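Sorting the jewelry box
Sep 4, 2018

I keep my everyday jewelry in one drawer and the rest in whatever was nearest when I took it off. When we moved to Hallotbridge in July, all of it went into one bag, and the bag sat on top of the wardrobe until this week.

I started by tipping everything out on a towel. Most of the time went on chains. I had three knotted together and got two of them free with a pin and a drop of baby oil. The third one snapped near the clasp, so it went in the repair envelope with the earring that lost its post last year. There's a man in Etmont who does small repairs. He charged me 16 dollars for a clasp last time and had it done the next day, so I'll go back to him.

Earrings without a partner I gave one more chance. They're in a jam jar on the dresser and if the other halves don't show up by winter they can go.

What I wear a lot is now in a plain cardboard box. I looked at proper jewelry organizers and the one I liked was 80 dollars, with a lid that didn't stay up in the store. Cardboard is fine. The box is deep enough that nothing rolls out when I carry it to the table, and it's big enough to put a hand in. I don't put the good necklace in there – that one stays in its case.

My friend Jui-lin Liu lines hers with felt, and she says it stops the metal from getting scratched. I may do that later. For now I try to keep the watch flat and the small things away from it. Beads can go anywhere.

A few things left my hands for good. Two scarf pins went to Yen-ting Lai, who wears scarves, and a bangle that never fit over my hand went to her cousin. The broken brooch from my aunt I kept. It can't be worn and I don't plan to fix it, but it has its own little tin now.

Still to do: the hair clips, which are in a worse state than the jewelry was, and the bathroom shelf. I also need to buy a new battery for my old travel clock and find out if the silver polish under the sink is any good after all these years.

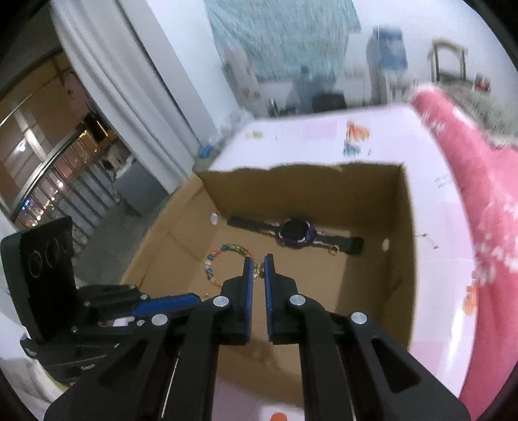
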